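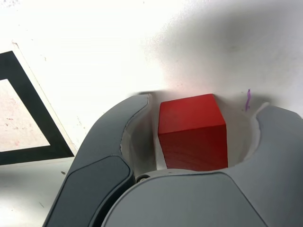

A red block at the Mernbridge Children's Library.

MERNBRIDGE – The Mernbridge Children's Library will open a block play area on the ground floor in November, the library announced Tuesday. Sets of colored blocks will be available to families during all regular opening hours.

The area will replace the former magazine corner and will seat up to 30 children. Wooden blocks were purchased from Gikdale, a regional toy supplier, at a total cost of $3,166. The amount was covered by the library's annual program budget.
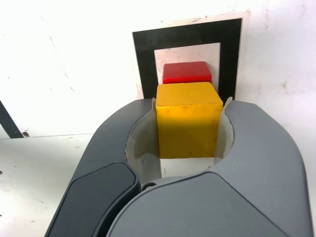 Cubes and longer rectangular pieces are included in the order, and replacement pieces may be requested for two years. Children under the age of four must be accompanied by an adult.

"Families have asked for a place where children can build and sort at their own pace," said Chun-yin Shih, head of children's services. "We are pleased to provide it."

Guided building sessions of 40 minutes will be held on weekday mornings. Registration is free at the front desk.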